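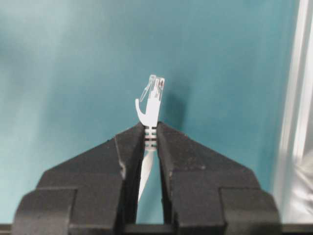
**Jaqueline Ibarra**, Network Infrastructure Lead, Breltness Library Consortium

## Branch Cabling Replacement: Progress Report to the Arkora Fund

Reporting period: quarter ending August

### 1. Status

The grant covers replacement of the horizontal cabling in nine branch libraries, along with new patch panels, labeling and test records for each building. Seven branches are finished and signed off. Work is in progress at the Mill Street branch. The Harbor branch has not started and is the subject of section 4.

The original bid listed 832 cable runs across all sites. As of this report, 343 of the old runs remain in service, nearly all of them at Mill Street and Harbor. Spending is within the approved budget for labor and slightly over for materials. The overage comes from plenum-rated cable, which the county inspector required above the children's room at Mill Street. The contractor had priced riser cable for that space. We have covered the difference from the contingency line and are not asking for additional funds.

### 2. Work completed this period

Three branches were closed out in the period: Eastgate, Orchard Road and the Annex. At each site the contractor pulled new Category 6A cable from the telecommunications closet to the wall plates, terminated both ends, and removed the old Category 5 cable where it could be reached. Abandoned cable inside the masonry walls at Orchard Road was tagged and left in place, as the code allows.

Every new permanent link was tested with a certification tester and the results were exported by building. Failures on first test fell into two groups:

- Terminations with too much untwist at the jack. These were cut back and redone the same day.
- Links over the length limit at the Annex, where the route through the old elevator shaft was longer than the drawings showed. The affected runs were moved to the corridor tray and now pass.

Retest results replaced the failed ones in the record, but the failed files were kept in a separate folder, as the fund's auditor asked last year.

### 3. Records and labeling

The labeling scheme changed partway through the project. The first branches used a room number followed by a port letter. Two of those buildings have since renumbered their rooms, and the labels no longer match the doors. From Eastgate onward we have used closet, panel and port, with the room recorded only in the database. The older branches will be relabeled by our own staff during regular maintenance visits, at no cost to the grant.

The port database has moved from spreadsheets to Flimix. The import was slower than planned. Several sheets had merged cells that came through as blank rows, and the Eastgate sheet listed one panel twice. Records for the finished branches have been compared with the physical panels and corrected. Staff who need read access should send the request to me and copy their branch manager.

Patch cords were outside the original scope. Branches have been reusing existing cords where the connectors are sound and the locking tabs are intact. Cords with broken tabs are discarded on inspection. We recommend that any future award include a cord allowance, because the reuse policy takes more technician time than was estimated.

### 4. Open issues

**Harbor branch.** The ceiling survey found damaged pipe insulation that has to be sampled before anyone works above the tiles. The county has hired the sampling firm. Until the results are in, no start date can be given. If abatement is needed, it will be a county expense, but the delay would push our work past the end of the grant term. We would then request a no-cost extension.

**Mill Street closet temperature.** The closet has no dedicated cooling, and the new switches run warmer than the ones they replace. A louvered door has been ordered. We will log the temperature for a full month after installation before deciding whether a fan is needed.

**Public hours.** Drilling at Mill Street is limited to the time before opening, except on Thursday, when the branch is closed until noon. The branch manager, the contractor and the story time coordinator have agreed to this schedule. It adds days to the job but has no effect on the contract price.

**Signage.** The public notice at Mill Street was posted in English only. A Vietnamese version was drafted by Từ, the translation service used by the consortium, and is waiting for approval from the communications office.

### 5. Next period

1. Complete cable pulls on the second floor at Mill Street and certify the building.
2. Install the louvered door and begin temperature logging.
3. Receive the Harbor sampling results and submit either a start date or an extension request.
4. Deliver test records for all certified branches to the fund in a single archive.

The expense ledger and the test summaries for Eastgate, Orchard Road and the Annex are submitted separately through the grant portal. Invoices for the plenum cable are filed under materials, with the inspector's letter attached.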